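Count corrections, not demonstrations
Darragh Ó Briain, 29 Mar 2025

Most demonstration sets are sized by episode. Ours at Jonum holds 1656, all teleoperated, all PC assembly, and the figure says little about what a policy can learn from it.

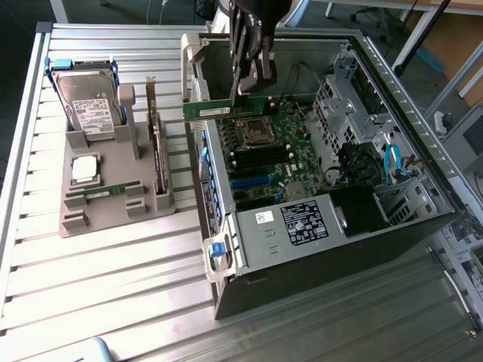

A memory module needs a few millimeters of accuracy for most of its travel and far less than one at the socket. Operators know this and slow down near the board. A policy trained on evenly sampled frames sees mostly transit.

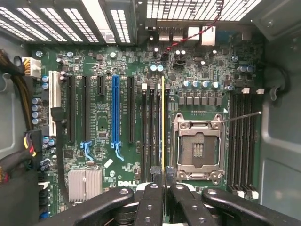

Hand guiding has the opposite fault. The operator feels contact through the arm, but the force applied by the hand is mixed into the wrist reading – and the log can't separate them afterward. 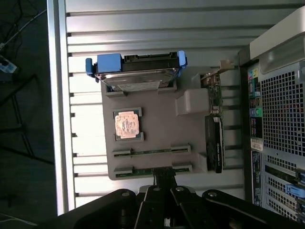 Fixtures hide a further problem. With every part in a known slot, the grasp is nearly constant, and 1300 near-identical grasps teach about as much as 101.

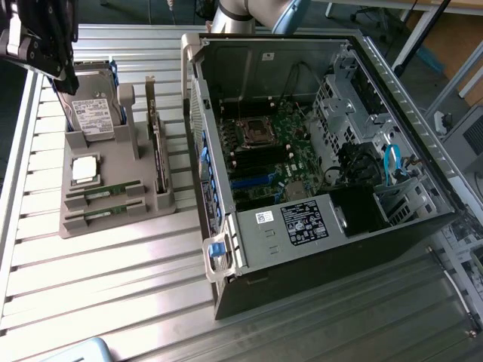 I would keep the tray and vary its pose between episodes. I would also tag every regrasp and backed-off insertion. When we did that in November we found 303 of them, and we had been trimming most as operator error. They should go back in, at full length.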